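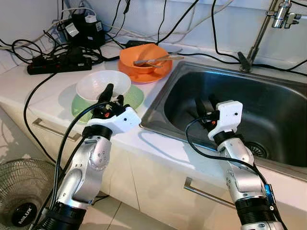
The case for the shared kitchen

When the council in Adcombe published its housing plan in May, most of the argument was about height. People wanted to know how many storeys, and whose garden would lose its evening light. I read the whole thing over two evenings and the part that stayed with me was a paragraph near the back, which says that new buildings for single people should give each flat its own full kitchen, and that shared kitchens should be treated as a sign of poor quality.

I think that paragraph is wrong, and I would like to see it taken out before the plan is adopted.

I should say where I am coming from. I lived for six years in a house with a shared kitchen, from the age of 31, so well past the point where people expect it of you. It was a tall house on the Ronora estate and there were five of us most of the time. I now live in a flat with a kitchen of my own. It has a cooker with four rings, of which I use one. It takes up nearly a third of the floor and I paid for every foot of it.

The usual view is that sharing a kitchen is something you put up with while you are young or short of money, and that you stop as soon as you can. I understand why. Most people's experience of it is a student house, with a fridge that smells and a sink full of somebody else's pans. The rooms were let by a landlord who had turned the lounge into a bedroom and left the kitchen as it was, so that a room meant for a family of four was doing the work of seven adults with seven sets of plates. Of course it was miserable. The room was too small, and the people had not chosen each other.

Those are faults in how the thing was done. A bus with twice as many people on it as seats is also miserable, and we put on more buses.

Fergus Forsyth, who spoke against shared kitchens at the public meeting, made the best version of the other side's case. He said that being able to shut your own door and cook your own tea is a basic part of having a home, and that people with little money should not be offered less of a home than anyone else. I agree with the second half completely. If shared kitchens are only ever built for poor people, they will be built badly, and they will be looked down on. He is also right that there are people for whom sharing would be a real hardship. Someone leaving a violent relationship may need a locked door and every single thing they use behind it. Someone with a serious allergy cannot take chances with a stranger's chopping board. A family with a baby needs the kettle at four in the morning.

Where I part from him is on what follows. The plan does not say that people who need a private kitchen should be able to get one. It says everyone should have one, whether they want it or not, and it makes the alternative very hard to build. That is a different claim and it has a cost.

Part of the cost is money. Kitchens and bathrooms are the dear parts of any building. They need water, waste, power and ventilation, and every one of them has to be fitted, insured, mended and replaced in time. In a block of 19 small flats you will have that many cookers, nearly all of them cold at any given moment. My own landlord put £2,000 into a new kitchen before I moved in and has been getting it back from me ever since. I do not blame him for that. I would just as soon he had spent it on the windows.

The other part is harder to put a figure on. A kitchen is the one room in a house where people have a reason to be at the same time without having arranged it. Nobody has to be asked in. You go down to make toast and there is somebody waiting for the kettle, and you talk for as long as the kettle takes or for an hour. In the Ronora house I learned who was looking for work and whose mother was ill, and I learned it in passing, while I was looking for a tin opener. I have lived in my present flat longer than I lived there and I know the names of two of my neighbours. One of them I know from a parcel.

There is a lot of talk at the moment about loneliness, and a fair amount of money being spent on it. Most of what I have seen takes the form of things you have to go out to - coffee mornings, walking groups, a bench with a sign on it inviting strangers to chat. I have nothing against any of them. But a lonely person has to get up, decide to go, and walk in alone, and that is exactly what lonely people find hard. Then we build them homes in which it is possible to go from Friday night to Monday morning without hearing another voice, and we call that a standard.

I also think we have a short memory about this. Lodging houses with a common table were ordinary for a long time, and so were boarding houses for teachers, nurses and clerks. Some were grim. Plenty were decent, and people stayed in them for years by choice. They went out of fashion along with much else when it became possible for more people to have a place of their own, and I am glad it did become possible. I would only like there to be something between a whole flat and a bad room.

So what would a good one look like? I put this to Conceição Bragança, who ran a house of six rooms in Dow Street until she retired. She had a list ready before I had finished the question. Two sinks. Two cookers, and not side by side. A cupboard with a lock for each person and a shelf in the fridge with a name on it. A table big enough for everyone in the house, even if they never all sit down together. A door to the outside if you can get one. Somebody paid to clean the floor and the ovens every week, with the cost in the rent, because arguments about cleaning are what break houses up and no rota has ever settled one.

She was firmest about numbers. Her view was that six is the most that can share without it turning into a public place, where no one feels the mess is theirs. I have heard others put it a little higher. Whatever the right number is, a plan could set it down. It could set a least floor area per person as well, and a least number of sinks, and it could say that every room must have its own bathroom, which takes away the other great source of bad feeling. It could ask for a small counter with a kettle and a fridge in each room for the days when you cannot face anybody. It could also say that no one may be placed in such a house who has not asked for it.

That would be a proper standard. It would stop the worst landlords more surely than the present wording, which they will get round in any case by putting a sink and a single ring in a cupboard and calling it a kitchen. I have viewed flats like that. In one of them you had to stand in the hall to open the oven.

The other objection I hear, mostly from people my own age, is that they simply like to be on their own. So do I, a good deal of the time. I like being able to leave a pan until the morning. I like not having to say hello before I have woken up. If I am fair about it, there were weeks in the old house when I ate cheese in my bedroom to avoid one man and his views on rice. Living near people is tiring and some of them are annoying. I still came out of those six years with three friends I would ring in trouble, and I have not made one since in the place where I live.

I do not expect everyone to want this, or even most people. Tasia, who had the room above mine and now has a house and two children, says she would not go back for any money, and then spends half an hour talking about the Sunday soup. All I am asking is that the choice should exist, done well, for people of any age and any income, and that the council should not write it off in a paragraph because the version we remember was done on the cheap.

Comments on the plan are open until the end of the month. The paragraph is in the section on small homes, near the back. If you have lived in a shared house, good or bad, I would urge you to write in and say what it was like, and how many sinks it had.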